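Fillers, again. Every few months some actor comes out and says she's dissolved hers and we all clap like she gave a kidney. I don't clap. I'm tired.

My problem isn't the needle. Get the needle! My problem is the interview afterward. The "I just drink a lot of water" interview, then 2 years later the "my journey" interview, same couch practically, and now there's a serum to sell. Both times we're supposed to be moved.

Fouad Semaan, who did makeup on the soap Tiletti for 16 seasons, told me the denial stage is mostly contracts. Skincare deals. You can't be the face of Flustano night cream and also say a surgeon moved your face. Fine, I get it. But then don't tell a girl of nineteen it was the cream. She's paying up to 200 bucks for a jar. That's the part that makes me mad, teh jar.

And the magazines play along. Stonum ran a before and after spread in September, arrows and everything, very cruel, and 2 pages later a full page ad for the clinic chain Janjua. Same issue! So which is it. Are we laughing at her or booking a consult?

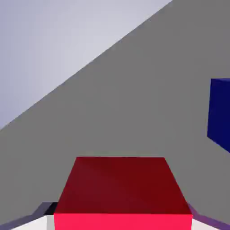
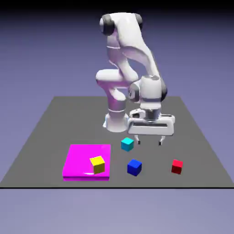
I used to think confession was the answer. Everybody just say it, list it, done. Now I'm less sure. The confessions have gotten so smooth. There's always a bad doctor, always a low point, always a husband who loved her the whole time. It reads like it was written by the same person, and it probaly was.

What I'd settle for is boring. "Yes, I had my eyes done, next question." No tears, no product. Men too, by the way, because those hairlines did not crawl forward on their own and I have yet to see one arrow drawn on them.

Fouad says that'll happen when boring sells. Maybe so. Meanwhile I've canceled Stonum and kept the night cream, it's a nice cream, it does nothing.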